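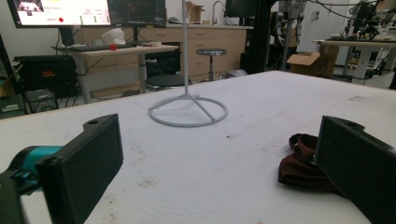
White foam-topped work table

Home | Towns and Regions | Transport | Maps | Ask

Why is Mestley station so far from the town of Mestley?

Posted by Zawadi Minja

I am putting together a short geography of the Gellora valley and can't get a clear explanation for the position of Mestley station. The town is on the east bank of the Gellora, on the inside of the bend. The station is on the west bank, 7 km downstream, in what is now Paju. On the current map Paju is a district of Mestley, so the name is technically correct, but the older sheets show it as a separate village with its own parish boundary.

The local guidebook says the merchants of Mestley refused the railway to protect the barge trade. I have seen the same story told of so many river towns that I don't want to repeat it without a source. Did the line ever have a planned route through the town? And was the station called Mestley from the start, or did the name come later, when Paju was absorbed?

I have access to the printed town history but not to the regional archive.

Share (17) | Follow

Margus Stankevičius

The barge story is in the guidebook and in the printed history, but the printed history gives no reference for it and I would leave it out. The ground explains most of it.

The railway came up the valley from the south on the west bank and had to leave it for Govness, which is on the plateau to the west. Govness was the reason for the line. It had the garrison and the district court, and Mestley at that time had neither. The only side valley with a workable grade to the plateau opens at Paju. Upstream of that point the west bank is a bluff directly above the water as far as the Mestley bridge. To serve the town itself, the engineers would have needed two crossings of the Gellora, or one crossing and a long cutting, and then a return to Paju to start the climb.

There was a plan for a branch. It left the main line just south of Paju, crossed the river on a low bridge and ended near the cattle market in Mestley. It appears on the preliminary survey and not on any later sheet. A short piece of embankment on the east bank is sometimes pointed out as part of it. I doubt that. It lines up better with the old flood bank, and the survey has the branch farther from the river at that point.

On the name: the station opened as Paju. It became Paju–Mestley when the road along the east bank was surfaced and a connecting coach began to run, and plain Mestley after the merger. The double name is still cast into the water tower bracket on the south side of the yard, or was when I last walked through there in August.

For your purposes the key document is the survey sheet, scale 1 inch to the mile. The regional archive will send a copy by mail if you give them the valley and the railway section. They are slow.

Helpful (100) | Share | 2 comments

Uldis Pärn

It's the barges. My grandfather worked on the river and everyone in Mestley knew the council turned the railway down. Also the bus from the station leaves from the west side now, not the front, in case anyone is coming here for that.

Helpful (7) | Share

Liis Vaher

Mostly agree with Margus, with one correction and one addition.

The merger was not a single event. The farmland north of the station was transferred first, and the village core and the station yard stayed outside the town boundary until 2000. The station sign was changed with the first transfer, so for a good while Mestley station was in Paju and not legally in Mestley at all. If you are matching names to map editions, go by the boundary line and ignore the station label.

The addition concerns the council. The minutes do contain a vote involving the railway, and I think this is where the barge story comes from. The vote was on whether the town would pay for the bridge on the proposed branch. It failed. The main line was already staked out to Govness by then, so nothing was being kept out of the valley. Motives are not recorded — the minutes give only the motion and the result.

The minutes are in the town hall reading room in bound volumes, unindexed. Ask for the ones covering roads and bridges; the railway items are filed there.

Helpful (17) | Share | 1 comment

Last updated: February 27, 2026

Related: Towns and Regions | River crossings | Former parishes | Back to top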